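손목 카메라만으로 집기 중심 맞추기 - 중간보고 (팀 Kitside)

작성 10월 12일. 지난주 회의록 내용이랑 겹치는 부분 있음. 최종본은 11월에 다시 냄.

1. 왜 했나

원래 계획은 고정 카메라 + 손목 카메라 두 대로 학습시키는 거였음. 근데 고정 카메라는 팔이 물체 위로 가면 가려져서 마지막 몇 cm 구간에선 정보가 거의 없음. 그래서 접근 마지막 구간만 떼어서 손목 영상 하나로 좌우 보정이 되는지 보기로 함. 지도 멘토 Keith Blackburn 님이 범위를 줄이라고 하신 것도 큼 (처음 제안서는 너무 넓었음. 인정).

2. 데이터

원격조작으로 시연 92개 수집. 이 중 70개를 학습에 쓰고 나머지는 검증용. 물체는 소스통, 컵, 작은 공구류 등 14종. 시연은 팀원들이 돌아가면서 했는데 사람마다 접근 속도가 꽤 달라서 처음엔 이게 문제인 줄 알았음. 속도 맞춰서 다시 샘플링해봤는데 결과 차이 별로 없었음. 일단 원본 그대로 감.

라벨은 수동. 손가락 두 개의 끝점 중간과 물체 중심 사이의 가로 거리를 픽셀로 찍음. 라벨링 툴은 Grelex라고 우리가 급하게 만든 거. 저장 버튼 두번 누르면 파일이 덮어써지는 버그 있음, 아직 못고침. 쓰실 분 주의.

3. 방법

모델 이름은 Ifans. 입력은 연속 5프레임, 출력은 좌우 오프셋 하나와 "닫아도 됨" 점수 하나. 백본은 작은 CNN, 사전학습 가중치 사용. 큰 모델도 돌려봤지만 제어 주기를 못 맞춰서 뺌.

비교 대상 두 가지:
- 기준선 A: 보정 없이 시연 궤적 평균대로 내려가서 닫기
- 기준선 B: 한 프레임만 보고 보정

증강은 밝기, 블러, 색조만. 좌우 반전은 일부러 안 넣음. 손목 카메라 장착 위치가 정중앙이 아니어서 뒤집으면 손가락 모양이 실제랑 달라짐. 처음에 모르고 넣었다가 이틀 날림.

4. 결과

A는 물체 위치가 조금만 바뀌어도 한쪽 손가락이 먼저 닿음. 납작하고 무거운 건 그래도 밀리면서 잡히는데 세워둔 통은 넘어감. B는 훨씬 나았지만 프레임마다 출력이 튀어서 손목이 좌우로 떨림. Ifans는 떨림이 줄었고 검증 시연에서 오프셋 방향(왼/오른쪽)은 대부분 맞춤. 정량 표는 오프셋 스케일을 다시 맞춘 뒤에 넣을 예정.

블러 증강 뺀 버전은 확실히 나쁨. 가까이 갈수록 초점이 안 맞아서 물체 윤곽이 뭉개지는데, 증강 없이 학습하면 이 구간에서 점수가 떨어짐.

5. 어려웠던 케이스
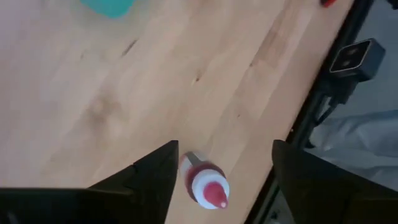 오프셋 라벨은 물체가 이미 손가락 사이에 들어온 뒤가 제일 까다로움. "들어왔다"랑 "가운데다"를 모델이 자꾸 같은 걸로 봄. 뾰족한 노즐 달린 빨간 소스통이 딱 그 경우인데, 통이 두 손가락 사이 빈 공간에 서 있긴 해도 오른쪽보다 왼쪽 손가락에 훨씬 가까움. 이런 프레임은 "닫아도 됨"을 낮게 주고 오프셋을 먼저 줄이는 게 우리 기준. 라벨 찍을 때도 의견이 갈렸음. 흰 뚜껑 중심을 찍을지 노즐 끝을 찍을지. 노즐이 오른쪽 아래로 향해 보여서 끝을 찍으면 중심이 그쪽으로 밀림. 결국 뚜껑 중심으로 통일하고 앞서 찍은 것도 다시 함. 라벨 블러 때문에 통 글씨는 못 읽으니까 글자 위치로 중심 잡는 방법은 포기.

나뭇결이랑 옹이도 한번 의심했음. 테이블 무늬를 보고 위치를 외우는 거 아니냐는 지적이 회의에서 나옴. 무지 천을 깔고 몇 번 해봤는데 방향 예측은 유지됨. 다만 횟수가 적어서 결론이라고 쓰긴 이름.

6. 남은 일

- Grelex 덮어쓰기 버그 수정
- 투명 컵 추가 (지금 데이터엔 없음)
- 제어 루프 코드 Mostevden 저장소로 옮기기, README 쓰기
- 닫기 점수 임계값을 물체별로 둘지 하나로 갈지 결정
- 오프셋 스케일 재보정 후 4장 표 채우기

임계값 건은 다음 회의 때 Keith 님께 여쭤보고 정하기로 함.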